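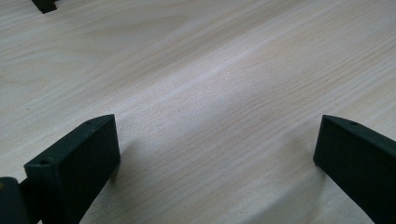
8月
Covadonga Manzano

致Flandaris基金:Andau刑事旧卷索引项目中期进展报告

本报告说明上次报告以来的工作进度、经费使用和尚待解决的问题。项目范围没有变化,仍然是为Andau地区法院移交的刑事一审及上诉旧卷编制可检索的索引,供上诉代理律师、法律援助人员和经批准的研究者使用。

一、卷宗整理

截至本期末,已完成登记和著录的卷宗为1,699件。每件卷宗的著录项包括案号、罪名、审理法庭、开庭日期、判决结果、是否上诉、上诉理由摘要,以及卷内是否保留庭审笔录。前几项基本可以从卷皮和判决书首页抄录,上诉理由摘要需要通读上诉状和上诉裁定,占去了大部分工时。

进度比计划慢。原计划本期完成全部一审卷的登记,现在一审卷还剩最后一个架位,上诉卷完成过半。原因有两方面。一是移交清单与实物对不上,有的案件清单上写一册,打开后是数册合订,中间夹着同案另一被告人的材料,需要拆分后分别编号。二是早年的卷宗对罪名的写法不统一,同一条款在不同法庭有不同简称,有的只写条文序号,而该条文后来修订过。我们重新核对了罪名对照表,已经录入的部分也跟着返工了一遍。

返工之后,罪名栏的错误率明显下降。Magdy Gaber每周四抽查当周录入的记录,抽到错误的,同一录入人员当天的全部记录重新核对。目前最常见的错误是把宣判日期填成开庭日期,其次是漏填并案情况。

二、庭审笔录

上次报告中提到,部分卷宗的庭审笔录缺失。本期确认,缺失集中在Parri分庭。该分庭当年的速记本单独存放,没有随卷归档,法院书记处答复说速记本仍在,存放于另一处库房,是否移交要由院长批准。我们已提交书面申请,还没有收到正式答复。

对于有笔录的卷宗,索引中增加了一栏,注明笔录是否包含法官对陪审团的指示。这一栏是应几位上诉代理律师的要求加的。他们查旧案,往往就是要看当年法官怎样说明举证责任,怎样向陪审团解释“明知”和“疏忽”的区别。没有这一栏,使用者只能逐页翻找。

增加这一栏没有另外申请经费,工时从原定的封面扫描中调剂。封面扫描因此顺延到下一期。如果基金方面认为封面扫描应当优先,请告知,我们可以调整回来。

三、保密与个人信息

旧卷涉及被害人、证人和未成年被告人的身份信息。索引本身不收录被害人和证人姓名,未成年被告人只用案号检索。本期发现七件卷宗的判决书首页写有被害人全名,而该案当年作出过匿名命令。这几件已从工作副本中撤下,原件封存,并书面通知了法院书记处。书记处要求我们在全部录入完成后,再对性犯罪案件作一次专门核查,我们同意。

工作副本只存放在办公室内的两台不联网的电脑上,录入人员离开时须登出并签字。没有发生卷宗遗失或外带的情况。

有一件事需要向基金说明。一名当年被告人的家属来信,要求把他父亲的案件从索引中删除。该案定罪后经上诉撤销。我们认为不宜删除,上诉撤销本身就是索引应当记载的结果,删去之后,查到一审判决的人反而不知道定罪已被推翻。我们回信说明了这一点,并在该条记录的显著位置加注“定罪已撤销”。同类情况此后一律照此处理。家属没有再来信。如果他提出正式异议,将转交法院决定。

四、检索系统

检索系统仍由Plodo公司开发。本期交付了测试版,可以按罪名、法庭和上诉理由检索,也可以组合检索。测试中发现的主要问题如下。

按上诉理由检索时,系统把“指示不当”和“采信证据不当”归在一起,返回结果过多。Plodo已经修正,但修正后检索速度变慢,查询较宽的条件时要等一会儿才有结果。对方表示下一版会处理。

并案审理的案件,检索其中一名被告人时看不到同案其他人的结果。这对上诉工作影响较大,量刑比较经常需要看同案人的刑期。此项尚未修正,已列为验收条件。

打印功能正常,但打印件上没有检索日期。律师如果要在书面意见中引用索引,需要注明何时检索,我们已要求补上。

测试版目前向三家律师事务所和法律援助处开放,由他们的助理试用。反馈总体是能用,意见集中在上诉理由的分类是否过细。有人认为量刑过重和量刑原则错误应当合并,也有人坚持分开。我们暂时保持分开,等试用期结束后再定。

五、人员

录入人员本期有一人离职,去了Andau的一家律所做实习律师。接替者已到岗,原先在公证处工作,熟悉案卷格式,培训时间比预想的短。Magdy Gaber继续负责质量抽查和与书记处的联络,我负责著录规则、疑难案件的归类和对外报告。

上诉裁定的阅读需要一定的刑事诉讼知识,新录入人员一般先做一审卷,熟悉之后再转做上诉卷。目前能够独立处理上诉卷的人手偏紧,这也是上诉卷进度落后的一个原因。我们没有增加编制的打算,但希望把下一期的培训费用提前支用一部分,请两名录入人员参加律师公会开设的上诉实务短期课程。

六、经费

本期支出没有超过核定总额。录入工时一项因返工而超出,超出部分由扫描一项的结余抵补。开发费按合同分期支付,测试版交付后付了相应的一期,尾款在验收合格后支付。库房租用费和耗材与预算基本一致,档案盒的单价有所上涨,影响不大。

明细表和付款凭证另行寄送。上次审阅意见要求把差旅费与运输费分列,本期已照办。

七、下一期安排

先完成一审卷剩余部分的登记,随后集中处理上诉卷。封面扫描在上诉卷登记完成后恢复。

继续跟进Parri分庭速记本的移交。如果院长不批准移交,我们会申请派人到库房现场登记,只记录哪些案件有速记本、保存状况如何,不做转写。转写不在本项目经费范围之内,旧式速记能辨读的人也不多,如需开展应当另行立项。

检索系统的并案问题解决后组织验收,届时请基金派人参加,或者书面委托我们代为验收。

八、需要基金答复的事项

封面扫描顺延是否同意。

培训费用提前支用是否同意。

试用范围能否扩大到监狱内的法律咨询点。咨询点已经提出申请,我们认为可行,但那里的电脑由狱方管理,访问记录能否保存还需要确认。在得到答复之前,暂不向其开放。

以上事项如能在下次拨款之前答复,便于我们安排工时。

Covadonga Manzano
Andau刑事旧卷索引项目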